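Do you really need a soil improver at £31 a bag?

I have gardened the same clay for long enough to be suspicious of anything sold in a resealable pouch. So when three people in one month told me to try Prorinov, I said I'd think about it, which in my house means no.

Then my neighbour Trí Hoàng bought too much of it and gave me a bag. He had read that it "wakes up tired ground" and he was very taken with the idea. I asked him what tired ground was. He said ground that doesn't grow things. I pointed at his beans, which were over the fence and halfway up my shed.

Anyway, a free bag is a free bag, and I have a border at the bottom of the garden here in Hodmont that has always sulked. Heavy, sticky, full of stones, in shade until mid-morning. If the stuff was going to work anywhere I could notice it, that was the place.

What the bag says

Quite a lot, and very little of it is any use. It's a brown powder with a smell like the inside of an old flowerpot. You are meant to scatter it, rake it in and water well. There is a paragraph about microbes and another about balance. I looked for a plain list of what was in it and in what amounts, and found the words "natural minerals" and "selected plant matter". My compost heap is selected plant matter. I select it from the kitchen.

The dose was the other thing. One bag covers 20 square metres, and they want you to do it again in autumn and again the spring after. My whole plot would need a fair few bags a year, every year, and I could have a lorry load of well-rotted manure for less.

How I tried it

I split the border down the middle with string. Left side got Prorinov as instructed. Right side got two barrows of leaf mould, because I wasn't going to leave it bare just to make a point, and I wanted to know whether the bag beat the thing I would have done in any case. Same plants both sides: hardy geraniums, some astrantia, a few foxgloves I'd grown from seed. All in by the end of April.

Digging it over took most of a morning. The stones came out by the bucket and I've put them round the back of the water butt, where they will stay until I think of a use for them. My wife says this is how the last lot ended up there. 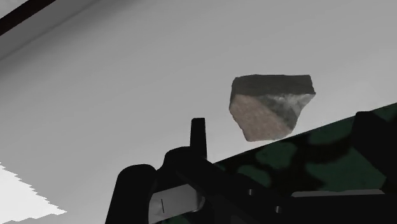 What I saw by June

Not much between them. The geraniums on the left flowered a bit sooner, but that end also gets the sun first, and I should have thought of that before I got the string out. The astrantia did the same on both sides. The slugs had the foxgloves on the left and left the ones on the right alone, and I would not dream of blaming the powder for that.

Where I did see a difference was in the soil. After a dry spell the leaf mould side was still crumbly when I put a fork in. The Prorinov side had set hard on top, with the usual cracks. I showed Trí, who said I hadn't watered it in properly. Perhaps I hadn't. The instructions say "well" and leave it at that.

The reviews

I went and read them, which I ought to have done first. There were 209 on the Hivgate website, nearly all glowing, and a good number written within a week of opening the bag. What can you possibly know about your soil in a week? One man gave it full marks for prompt delivery. Another said his lawn was greener than ever, and then mentioned that he'd also fed it, spiked it and had a wet May.

That is my trouble with most of these products. People buy them in spring, when everything is about to grow whatever you do to it. They also tend to do several other sensible jobs on the same afternoon, because they've spent the money and want to make the most of it. Then the powder gets the credit.

Would I buy it?

No. I'm not saying it does harm. It may do a bit of good on thin sandy ground, where I've no experience and shouldn't pretend to any. My test was one border and one season, with the sun coming in from the wrong end, and I wouldn't trust it very far myself.

But if you have clay, save the money. Put down leaf mould, or manure, or homemade compost, thick, in autumn, and let the worms drag it under. The Đoàn nursery out on the bypass does bags of composted bark when it has them, and they'll tell you what's in it if you ask.

I've still got a third of the pouch left in the shed. Trí wants it back for his beans.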